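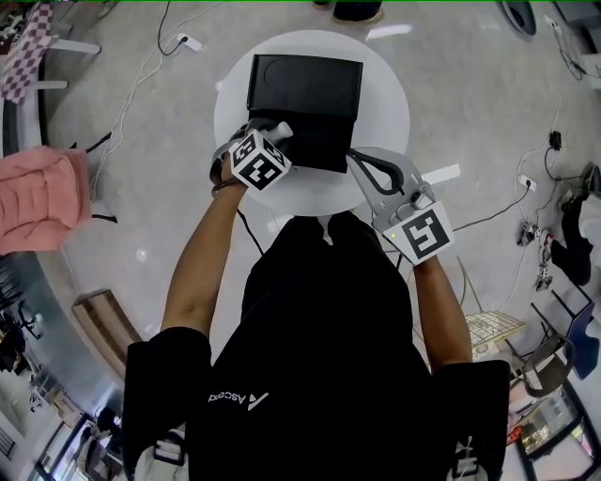 丸テーブルと床まわりの整備記録

生活と道具 > 部屋 > 記録
2024年6月　Chunhua Xie

作業部屋の丸テーブルを壁際から離し、床のコンセントと椅子の位置を決め直した。前回の配置では、テーブルの奥に回り込むたびに電源コードをまたぐことになっていた。今回はその解消が主目的で、ついでに箱の置き方、座面の手入れ、床の掃除手順も書き直した。自分用の控えを兼ねているので、寸法や手順の細かいところまで残しておく。

1. テーブルの位置

天板は白の円形。四角い机と違って正面がなく、どこに立っても縁までの距離が変わらない。そのかわり、壁にも目地にも揃えられないので、一度動かすと元の場所に戻しにくい。

位置出しは中心から行う。手順は次のとおり。

・部屋の基準にする壁を一面決め、そこから巻尺を直角に出す。
・直交する方向からも巻尺を出し、交点に養生テープの小片を貼る。
・テーブルの脚元を仮置きし、天板の縁から下げ振りを垂らして床に印を取る。
・対角の位置でも同じ印を取り、両者の中点が最初の小片に重なるまでずらす。
・重なったら脚の接地点に沿って細いテープを貼り、下げ振りの印は剥がす。

下げ振りは糸に六角ナットを結んだもので足りる。専用品も持っているが、先端が尖っていて磨いた床に当てたくない。糸は伸びの少ないものがよい。最初に使った毛糸は、ナットの重さで伸び、読み取るたびに高さが変わった。

周囲の通路は、縁から測って90センチを下限とした。椅子を引いた状態でこの幅を取るのは無理なので、椅子を使わないときの値である。立って作業するときは椅子をテーブルから外し、左手の壁側に寄せる。この運用を前提にすると、部屋の中央は人が立つ場所、壁際は物が待機する場所、と役割が分かれる。

Marthinus Mabuzaからは、角を使えないぶん部屋の隅が余るという指摘があった。もっともな話で、実際に余る。隅の使い道は後述の低い台で一部だけ埋めた。

2. 天板の上に置くもの

原則として、作業中に天板へ載せるのは今扱っているものだけにする。箱を扱う日は箱だけを載せる。黒い箱を白い天板の中央付近に置くと、輪郭がよく見える。特に縁の傾きが読みやすい。

この黒い箱は長方形で、表面は艶消し、蓋に円形の型押しがうっすら入っている。正面は手前に向かって傾斜している。型押しは正面から光が当たるとほとんど消えてしまい、斜めから見たときだけ出る。中身を示す文字を外から探すより、この型押しと傾斜面を目印にするほうが早い。

置く向きは、傾斜面を自分側に向けると決めた。以前は決めておらず、棚から出した向きのまま置いていた。円い天板には辺がないので、箱の辺を天板に対して平行に置くことができない。平行の基準がない場所では、人の立ち位置を基準にするしかない。傾斜面が手前なら、真上から見下ろしても前後が分かる。

艶消しの黒について。埃と皮脂が目立つ。特に皮脂は、乾いた布で拭くと薄く伸びて、そこだけ艶が出たように見えることがある。現在の手入れは次の順序で行っている。

・ブロアで埃を飛ばす。拭くのはその後。
・毛足の短い布を硬く絞り、一方向にだけ動かす。円を描かない。
・型押しの周囲は布を折った角で軽く押さえる。
・平らな場所で蓋を閉じたまま乾かす。
・艶が残った場合は翌日まで触らない。

アルコールは目立たない面で試してからにする。手元の別の黒い箱で、試さずに側面を拭いて白い筋を出したことがある。筋は油性ペンで塗ったが、今度はペンの跡が光った。以後、その箱は棚の下段で電池入れになっている。

箱を天板から下ろすときは、縁を越える前に一度止める。これは白い天板に対する注意で、引きずったときに残る黒い線が、拭いて取れるものと取れないものに分かれるためである。取れるものはメラミンスポンジを使わずに、水拭きと中性洗剤で落とす。メラミンスポンジは確かに落ちるが、使った場所だけ反射が変わる。丸い天板の真ん中に曇った四角ができると、以後ずっと見えてしまう。

3. 床

床は磨いた淡い灰色のコンクリートで、天井の照明が明るく映り込む。汚れの点検には、この映り込みがそのまま使える。照明の反射が見える位置に立ち、反射の縁がぼやけている場所を探す。そこに埃か水拭きの跡がある。

掃除の順番は、奥から入口へ、壁際から中央へ。テーブルは動かさない。脚の周囲だけは柄の短いブラシで先に掃き出しておく。柄の長いモップを円の下に差し込むと、戻すときに柄が天板の縁を叩く。Palesa Fourieが一度やって、縁に小さな凹みを作りかけた。柄に古いスポンジを巻くという案が出たものの、濡れたまま乾かなくなるので採用していない。

水拭きは水を少なめにする。多いと乾くまでに筋が出る。洗剤は普段は入れない。入れた日は水だけでもう一度拭く。二度目を省くと、反射の中に刷毛目のような模様が残る。

脚の裏には床用のフェルトを貼る。厚さは3ミリ。大判を買って切り出す方式で、1,139円だった。丸く切る必要はなく、角を少し落とした四角で十分に持つ。ただし、接地面より大きく切ると、はみ出した部分に埃がつき、灰色の輪になる。接地面より一回り小さく切るのが正しい。

貼る前の脱脂は省かない。以前は省いたため、椅子を引いた拍子にフェルトがずれ、粘着面が床に出た。コンクリートの細かい孔に粘着剤が入り、除去に半日を使った。プラスチックのへら、ぬるま湯、柑橘系の剥離剤の順で試し、効いたのは剥離剤だった。剥離剤の跡は中性洗剤で拭き、さらに水で拭いた。

4. 電源とコード

白い電源タップはテーブルの向こう、左寄りの床に置いた。黒いコードが挿してあり、長い白いコードは床の左側に沿って手前へ流している。通路はこの線と交わらない側に取る。

タップの場所を決めるときに検討した候補を書いておく。

候補A。テーブルの真下。配線が最短になり、見た目もよい。欠点は、挿し替えのたびに膝をつく必要があることと、足先が当たること。一週間使ってやめた。

候補B。天板の裏に固定。床から離れるので掃除は楽になる。天板の裏に穴を開けたくなかったので見送り。両面テープでの固定は、夏場に落ちたことがあるので考慮しない。

候補C。壁際。足は当たらないが、テーブルからの距離が伸びて、宙に浮く線が増える。

候補D。テーブルの向こう、左寄り。現在の位置。立ったまま挿し口の向きが確認でき、しゃがむときも椅子に当たらない。

Dの欠点は、タップが見えることである。見えることを欠点に数えるかどうかで意見が割れた。Chun-hung Chuは配線カバーをかぶせるべきだという立場で、Lesego Motaungは埃が確認できるので出しておくほうがよいという立場だった。現状は後者に従っている。カバーの中に埃がたまるのを別の部屋で見たことも理由に入っている。

長いコードの扱い方も決めた。余った分を束ねて固く縛ることはしない。100ボルトの軽い負荷であっても、束ねたまま使うのは避ける。余りは床の左側に沿わせて、緩い曲線のまま置く。見た目はだらしないが、折り癖はつかない。

白いコードは汚れが目立つ。床を掃くたびに、同じ側ばかりが擦れて灰色になる。月に一度、タップから抜いたうえで、硬く絞った布で端から端まで一度に拭く。途中で布を返すと境目ができるので、最初から長めに折った布を使う。抜いた日付は手帳に書く。

コードの識別には色を使っている。黒は機器の側、白は建物の側、という大まかな区別で、例外もある。例外には根元に紙の札をつける。札は二か月ほどで端が丸まるので、そのときに書き直す。テプラ類は粘着が残るので根元には使わない。

5. 椅子と座布団

左の壁側に待機させている椅子は種類が揃っていない。白い脚の椅子にはピンクと白の格子柄のクッション、黒い脚の椅子にはピンクのキルティングの座布団を載せている。色だけは近いので、並べると一応まとまって見える。

揃っていない椅子を使うときの問題は、見た目より座面高である。載せるものの厚みが違うと、テーブルに対する肘の高さが変わる。測るときは、載せただけの厚みではなく、座って十分たったあとの厚みで比べる。中綿は最初の数分で大きく沈み、その後はほとんど変わらない。測定は、座っている人の横で座面の縁に定規を当てて読む。読む人が別に必要になる。

格子柄は汚れが柄に紛れるため、洗う時期を見誤りやすい。見た目で判断せず、手帳の日付で洗うことにした。色の境目が滲まないか、最初の一回は白い布を濡らして裏面に当て、色移りを確認する。

キルティングのほうは、縫い目に細かいごみが入る。掃除機の隙間ノズルを縫い目に沿って動かすと取れるが、強く吸うと表地が浮く。吸引は弱で、片手で布を押さえながら進める。縫い目の交点に残ったものは歯ブラシで起こしてから吸う。

干し方はどちらも平干し。吊るすと中綿が下へ寄る。干すときはテーブルを使わず、物干し網を使う。以前に天板の上で乾かしたときは、裏に湿気がこもり、円い天板に四角い水の跡が出た。跡は翌日に消えたものの、繰り返すつもりはない。

クッションの替えは近所のNtuliという布物の店で探している。平置きの見本はあるが、寸法が表示と合わないことがあるので、巻尺を持参する。前回は横幅が表示より短く、座面の前が露出した。返品はせず、床に膝をつくときの膝当てにしている。電源タップの挿し替えで役に立っている。

6. 左側の壁際

左の手前には曲面の金属調の壁がある。曲がっているので、直線の棚は端か中央のどちらかしか接しない。棚を寄せると三日月形の隙間が残り、そこに紙片やペンが落ちる。結局、壁際に背の高いものは置かず、低い木の台だけを床に置いた。

この台は腰掛けとして使うより、箱の仮置きに使うことが多い。床に直接置かないで済むので、箱の底が汚れない。ただし低いので、荷物を抱えて歩くと足元で見えなくなる。台の位置も床のテープで決め、通路側にはみ出させない。

曲面の壁の手入れは、曲がりに沿って上から下へ。横に拭くと、力の入り方が途中で変わり、拭き筋が斜めに出る。指紋は照明の反射の近くで目立つ。床と同じく、反射を見て汚れを探せばよい。

壁の向こうは別の区画で、暗い色の家具と事務椅子がある。そちらの椅子を丸テーブルに持ち込むことは禁止にした。キャスターが床のコードを踏む。足りないときは立って作業するか、台に座る。

7. 使った消耗品と保管

テープはPramvilleの養生用を使った。磨いた床に貼ったまま二週間置いても糊は残らなかった。三週間目以降は試していない。位置決めが終わった印は早めに剥がし、必要なものだけ貼り替える。色は床に近い灰色を選んだが、照明の反射に重なると読めなくなるので、次は青にする。

布はDumaranceの毛足の短いもの。箱用、天板用、床用を分け、角に糸で印を縫った。箱用は白糸、天板用は黒糸、床用は印なし。床用を他に使わない、という規則だけ守れば、残りの取り違えは致命的にならない。洗うときは柔軟剤を入れない。柔軟剤を入れた布で黒い箱を拭くと、薄い膜が残る。

保管は、布を乾かしてから浅い引き出しへ。濡れた布を丸めて入れると、隣のテープの芯が湿気を吸い、巻きの側面が波打つ。テープは立てずに寝かせる。

ブロアはゴム球の手押し式。缶入りのものは冷えた霧が出ることがあり、艶消しの面に使うと斑点が残った経験があるので使わない。ゴム球の内部にも粉が溜まるため、使う前に箱と反対の方向へ数回空押しする。

8. 作業前後の手順

紙に印刷して棚の横に貼ってあるものを、そのまま転記する。

開始時
・椅子を左の壁側へ寄せる。
・床のコードが通路に出ていないことを見る。
・タップの挿し口に緩みがないことを見る。
・天板を乾拭きする。
・箱を中央付近に置き、傾斜面を手前に向ける。

終了時
・箱の表面をブロアで吹き、棚に戻す。
・天板を水拭きし、縁は最後に一周する。
・床の反射を入口側から確認する。
・座布団の向きを直す。
・札の取れたコードがあれば、その日のうちに書く。

終了時の縁の一周は、始点を決めておかないと拭き残しが出る。丸いものを拭くと、どこから始めたかを必ず忘れる。始点はタップに一番近い場所とした。

9. 未解決の項目

照明の反射が天板にも出る件は残っている。箱を細かく見るときだけ白い紙を敷く案があるが、天板と同じ色なので紙の縁を見落とし、箱ごと滑らせたことがある。灰色の薄いマットを円形に切るか、四角のまま使うかで止まっている。円に切ると天板との同心が気になる。四角のままだと、今度は部屋の壁に平行に置きたくなる。

タップの上下の向きも、仮のままになっている。コードが左へ出る向きで床に置いているが、挿し口の蓋を付けた場合に指が入るかは未確認。蓋はTrernitzの部品棚にあったものが合いそうで、寸法は測ってある。次に寄ったときに一つ買って試す。

10月に床のワックスを検討する予定がある。磨きの状態がそのままでよければ塗らない。塗る場合は、位置決めのテープをすべて剥がすことになるので、テーブルの中心を壁二面からの距離で控えておく。控えは手帳の最後の頁に書いた。

お問い合わせ　|　© Chunhua Xie　|　ページの先頭へ戻る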